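Trorkmont-Colik Sister Region Agreement

The Trorkmont-Colik Sister Region Agreement is a cooperation pact between two regional governments, covering vocational education, small trade and cultural exchange. It was signed on Jan 27, 2023, in the river town of Cirbridge, and it has become one of the liveliest partnerships of its kind, with a calendar far fuller than its modest budget would suggest.

Background

Contacts between the regions began with a visit by Béla Bodnár, then head of external relations for Trorkmont, to the market towns of Colik. His hosts were led by Banafsheh Hassanpour, a former schoolteacher who had long argued that regional diplomacy should begin with apprentices and shopkeepers. Their talks produced a remarkable 114-page draft, later trimmed for signature. Rigoberto Orozco handled the translation and is credited with the agreement's wonderfully plain wording.

Terms

The text has three chapters. The first recognizes trade certificates issued by either side, the second sets up a shared office for small exporters, and the third provides for student and teacher exchanges. Disputes go to a joint council, which meets every February and alternates between the two capitals - a rule both sides have kept to.

Exchanges

In its first full round, the program placed 143 students with host schools and workshops. The Ghasemi Institute, a technical college in Colik, receives the largest share and offers courses in machine repair, printing and automation.
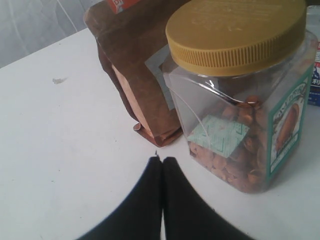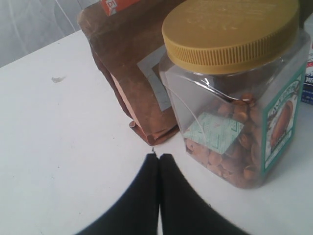 Nima Shokri, who negotiated the education chapter for Colik, pressed for technical training to stand on an equal footing with language study. The final text lists the subjects open to exchange students, from bookkeeping to robotics, and each region must accept the other's course credits in full. Esmaeil Hosseinzadeh, his successor, extended the list to food science and surveying - two fields that quickly drew eager applicants from both sides. Host families receive a small allowance, paid by the sending region.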